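4 Oiling and care of wooden worktops

This section covers the first oiling and routine care of Nindetti solid wood worktops and table tops supplied unfinished. For tops supplied with a factory lacquer, see the leaflet packed with the top. Do not apply oil over lacquer.

4.1 Before you start

You will need:
Flarnik worktop oil, clear
Lint-free cotton cloths
Abrasive paper, medium and fine grades
A cork or rubber sanding block
A vacuum cleaner with a soft brush head
Protective gloves

Keep the room ventilated while oiling and until the surface has dried. Do not work in direct sunlight or next to a lit stove. The top should have stood unwrapped in the room where it will be used before the first coat is applied. Tops brought straight from a cold store may take the oil unevenly.

CAUTION: Cloths soaked in oil can catch fire without a flame. Soak used cloths in water and lay them flat outdoors to dry before disposal. Do not leave them folded or in a bin.

4.2 Preparing the surface

1. Clear the top and remove any fittings held by screws. Keep the screws with the fitting they belong to.
2. Inspect both faces for glue marks, dents and pencil lines.
3. Sand with the medium paper, always along the grain. Use light, even pressure and do not dwell on the edges.
4. Repeat with the fine paper until the surface feels uniform under the hand.
5. Vacuum the top, including the end grain and any cut-outs.
6. Wipe with a barely damp cloth. Allow to dry fully.

NOTE: Wiping raises the grain slightly. If the surface feels rough once dry, sand again lightly with the fine paper and vacuum.

4.3 Applying the oil

1. Stir the oil thoroughly. Do not shake the tin.
2. Oil the underside first, then the edges, then the upper face. An unsealed underside is the usual cause of cupping.
3. Spread a thin coat along the grain with a cloth. One 300 ml tin is sufficient for one coat on both faces of a standard top.
4. Leave the oil to soak in for the time printed on the tin.
5. Wipe off all surplus with a clean cloth. Surplus oil dries to a sticky film that has to be sanded back.
6. Leave to dry overnight.
7. Repeat steps 1 to 6 until 3 coats have been applied. Apply 4 coats around a sink or hob cut-out.

Differences in tone across the top are normal in solid wood and do not affect its strength. Oiling makes them more marked. A mottled grain may also show more strongly in areas of heavy use and is not treated as a fault under the guarantee. 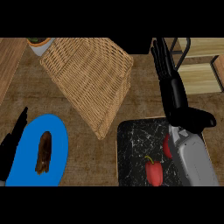
Boyer asks whether the top can be used between coats. It may carry light objects once each coat is dry to the touch, but keep water, food and hot items off it until the final coat has cured. Curing times are longer in winter and in unheated rooms.

4.4 Routine care

Wipe up spills promptly, especially wine, vinegar, coffee and beetroot. Clean with a cloth wrung out in warm water and a little washing-up liquid, then dry along the grain. Do not use scouring powder, bleach or steam.

Stand plant pots on a glazed saucer with felt feet. Lift heavy objects when moving them. Fit pads under anything with a rough base.

Re-oil the top when water no longer beads on the surface. A single coat is normally enough. In kitchens, check monthly during the first year.

4.5 Removing marks

Ring marks: sand lightly with the fine paper, extending past the mark, then re-oil the whole area.
Dents: lay a damp cloth over the dent and warm it briefly with an iron on a low setting. Let the wood dry before sanding.
Black stains: these come from iron or steel left on damp wood. Use Veter stain remover as directed on the pack, rinse, dry and re-oil.

CAUTION: Do not mix Veter stain remover with any other cleaning product. Wear gloves and eye protection.

4.6 Storage of oil

Wipe the rim of the tin before closing it and press the lid down evenly. Store upright, above freezing and out of reach of children. Discard oil that has formed a skin or thickened.

For replacement fittings, see section 5.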